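Mackay Low-Tack Marking Tape, Blue

If you've ever tried to lay out a quilt on the kitchen table, or plan where the seed trays will go come April, you'll know how much easier life gets once there are a few good lines to follow. We've kept Mackay in the shop for years now, and it's still the roll I reach for first at home.

It tears cleanly by hand, lifts without a fight, and can stay down on most painted or sealed surfaces for up to 11 days. Give the surface a quick wipe first — dust is the one thing it really doesn't like.

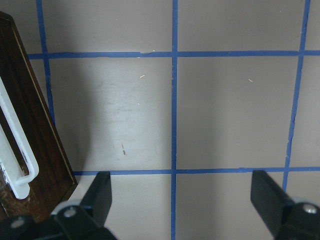 Blue tape laid out as a grid on a gray-taupe surface.

Sold in single rolls or in a box of 26, item no. 1388. Please test a small corner on fresh paint or wallpaper. For rough brick or bare concrete, have a look at our Skastik cloth tape instead, as it grips a good deal harder.

Not sure how many rolls you need? Ask for Milagros Goicoechea at the Urnthorpe counter, and bring your measurements along!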